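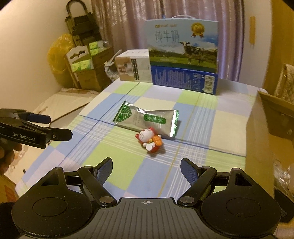 Bianchini wrote in after the last page asking whether it really matters how you hold the thing between demonstrations, or whether only the grab itself counts. It's a good question, and I've been meaning to answer it properly, so let me fold it into this part of the tutorial.

It matters quite a bit! When you teach by hand, the recording takes in everything from the moment you start to the moment you stop, and that includes your little wanderings while you decide what to go for. If you hover for a while with the fingers wide open, the robot may well learn to hover too. So decide before you press start. I say it out loud to myself ("packet, from the left") and it helps more than you'd expect.

For this lesson you want an ordinary table with ordinary things on it. A patterned cloth is fine, and so is a bit of clutter. Pick objects that feel different from one another, say a shiny foil packet, a small figurine and a zip bag of cotton swabs, and let them sit close together the way they would at home.

Now for the demonstration itself.

Start with your fingers open, a comfortable distance back from the table. Come in slowly and keep the object between the two finger tips for the whole approach, so that if you closed right away you'd catch it somewhere near the middle.

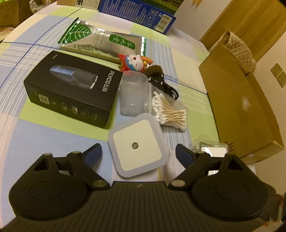

Stop just short, let your wrist settle, and then close gently until the pads meet the sides. Flat, square things like a plug-in night light are easiest to take across two opposite edges. If yours is sitting at a slight angle, turn your wrist to match it and leave the object where it is, because the robot has to learn that turn from somebody, and that somebody is you.

Lift a hand's width, carry it to where it's going, set it down and open all the way before you back off. Then stop the recording. If you fumbled, throw that one out and do it over. My first set for the Brakodmont project had 153 recordings in it and I kept 66, which stung a little, but the smaller set trained far better than the messy one (I tried both, being stubborn).

Move things around every few takes, and swap which object is in front. Change your own spot at the table too, if there's room for a chair. I like to aim for 300 good ones before training, spread over several short sittings with tea in between, as tired hands get jerky and you'll see it later in the playback.

Next time we'll go through trimming the starts and stops.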